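Channel Upholstery and the Care It Asks For

By Lauri Harju

Channel tufting divides a sofa's padding into long parallel tubes, each stitched down on both sides. On a horizontal layout the tubes run the length of the piece, and the seams between them collect whatever falls: crumbs, hair, lint, skin dust. A flat cushion can be brushed in any direction. A channeled one has to be worked along the seam.

Hanyu Dai, who runs the upholstery bench at Draveck, uses a crevice nozzle at low suction, one pass per seam, followed by a soft brush over the crown of each rib. High suction lifts the cover away from the fill and, over years, loosens the stitching. Her workshop sees 265 sofas a year. Most arrive with sound frames and flattened ribs in one spot, usually at the end nearest the television.

Pale covers show body oil first along the front edge. Dai recommends blotting with a barely damp white cloth and drying before anyone sits down. Piping soils faster than the panels beside it and should be cleaned separately.

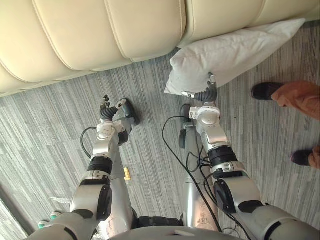 Loose pillows are a maintenance item too. One that spends time on the carpet picks up fiber and grit, then transfers both to the upholstery when it goes back. Shake it outdoors, or run a lint roller over both faces. The case can be washed every seven days if the sofa is in daily use.

Carpet at the base of a low sofa needs its own pass. A streaked gray pattern hides dirt well, so go by schedule and not by eye. Pull the sofa forward each February and vacuum the strip behind it.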